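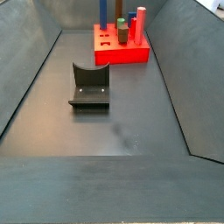
3.2. Retour au jeu et charge des premières minutes

Le corpus retenu comprend 287 retours à la compétition après une blessure du pied ou de la cheville, chez des joueurs de basket-ball engagés dans les championnats régionaux. Les clubs de Mernovier et de Hadano ont fourni la majorité des cas ; ceux de Mabula ont été ajoutés au mois d'octobre, quand leurs feuilles de match sont devenues accessibles. Nous appelons « retour » la première rencontre officielle dans laquelle le joueur entre sur le terrain, quelle que soit la durée de sa présence. Les matchs amicaux sont exclus, car le temps de jeu n'y est pas relevé de manière uniforme.

Pour chaque retour, nous avons noté le temps de jeu prévu par l'entraîneur, le temps réellement effectué et le motif de la sortie. Le temps prévu a été demandé avant la rencontre, par un formulaire court. Il faut préciser que cette valeur reste une intention : plusieurs entraîneurs ont indiqué un intervalle, et dans ce cas nous avons conservé la borne inférieure. La douleur déclarée a été recueillie sur une échelle numérique le soir du match, puis le lendemain matin.

Dans 200 cas, le joueur a atteint ou dépassé le temps prévu. Les autres retours ont été plus courts, et le motif le plus souvent donné est une gêne au pied d'appui lors des changements de direction. L'outil Waven, employé pour saisir les actions de jeu, ne distingue pas la course en ligne et la course latérale – nous avons donc recodé à la main les séquences concernées. 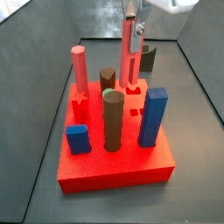 Figure 2. Bloc de mousse rouge garni de pièces colorées et pince métallique tenant une pièce rose.

Ce recodage a été fait par deux évaluateurs, qui ne connaissaient pas le motif de la sortie. Les désaccords ont été discutés jusqu'à un accord, sauf pour 8 séquences qui ont été retirées. On observe que les arrêts brusques sont concentrés dans les premières minutes de présence, surtout quand le joueur entre en cours de quart-temps et doit s'adapter à un rythme déjà établi. Pour les joueurs qui commencent la rencontre, la répartition est plus régulière.

Nous restons prudents sur l'interprétation de cette différence. Les entraîneurs font débuter plus volontiers un joueur dont ils sont sûrs, et l'état physique initial n'est donc pas le même dans les deux groupes. La position sur le terrain intervient également – un intérieur effectue moins de courses longues qu'un arrière, mais il subit davantage de contacts à la réception des sauts. L'analyse par poste est présentée dans la section suivante.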